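Table for the Bredau Apartment
Photos and text: Kai-wen Lam, June 2013

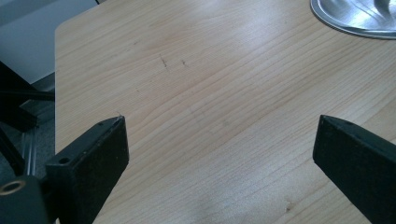
The tabletop, with its long grain and one of the rounded corners.

I started to look for a table in April, when we knew that the apartment in Bredau will be ours. The kitchen there is narrow and everybody must walk past the table to reach the balcony, so a rounded corner was my first wish. My second wish was pale wood. The old table from my parents was almost black and it made the room feel small already at four in the afternoon.

We visited 2 shops. At Bergmann the tables were beautiful but too long for us. The one we took comes from Velley, a small workshop which sells only on order, and we waited 7 days for the delivery.

About the color: it is a honey beige, with darker streaks that follow the grain. Where the light falls on it, the wood looks nearly like cream. My sister asked me if it is painted. It is not, the workshop gave it only oil.

About the care: I wipe it with a soft cloth and a little water, always along the grain. Once in the year I will oil it again. Velley recommends to wait 60 minutes and then to take away what the wood did not drink.

The chairs are still the old ones. I am looking at a model called Arnus, but my husband finds the back too straight. More photos when we decide.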